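Section 4. Setting up the table for the snack sort

I wrote this part after Aishwarya Varma and I rebuilt the Grirley cell in February, so it follows the order that worked for us.

1. Power both arms and wait for the small green light on each one.

2. Set out three clear bins side by side along the far edge, with the gray woven mat in front of them. Spread the wrapped bars on the mat and the bare wood below it. Mix up the angles, please! Tidy rows teach you nothing about your grip settings.
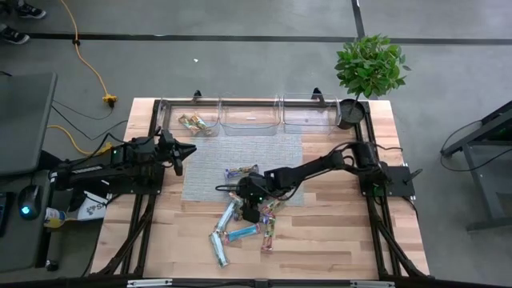 3. Jog each gripper over the mat and down toward the bars, at 14 percent speed to start with. Keep a hand near the stop button.

Note: check the cable loop on each arm while you jog. If it goes tight anywhere, let out a bit more slack at the shoulder (I always forget this one).

Checking the close-up view

4. Open the low camera and have a look at the wrappers from the side.

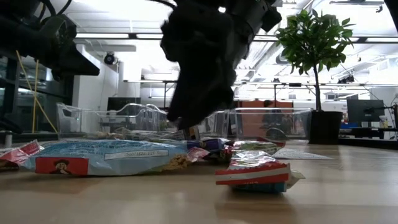
Grip force is where I spend most of my time on this cell, and I'd set it lower than you think you need. Start at 6 and go up one step at a time. Crumpled bags are the fussy ones, and if you find golden granola lying at the end of one, like by the light blue bag, pull that bag and wipe the table before you run again.

Caution: never reach in to grab a bag while the arms are live. Hit stop first.

5. Save your settings under the cell name and send a copy to Rodrigo Aranda.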